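Jumelage : le conseil de Retden reporte son vote sur Stostby

Le conseil municipal de Retden a décidé de reporter au mois d'avril son vote sur le renouvellement du jumelage avec la ville de Stostby. La proposition de report a été adoptée par neuf voix contre huit, après un débat qui a duré jusqu'à 23 heures.

La conseillère Nyokabi Kirui demande que la convention, signée il y a 16 ans, contienne désormais une clause sur la protection des animaux errants. Elle reproche à Stostby la fermeture de son seul refuge. « Je ne veux pas rompre avec nos amis, je veux leur écrire clairement ce que nous pensons », a-t-elle déclaré en séance.
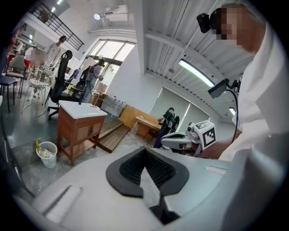

Le report met-il fin aux échanges scolaires prévus cette année ? Les échanges sont maintenus, car leur budget a été voté séparément à l'automne.

Mutua Ondieki, adjoint chargé des relations extérieures, s'oppose à la clause. Selon lui, une convention de jumelage n'est pas le lieu pour juger la politique d'une autre commune — et Retden, dit-il, n'a pas non plus de refuge municipal. Il propose une simple lettre du maire, séparée de la convention.

Une pétition en faveur de la clause a recueilli près de 300 signatures. Elle reste ouverte à l'accueil de la mairie, aux heures habituelles. Le texte de la convention actuelle peut être consulté au même endroit.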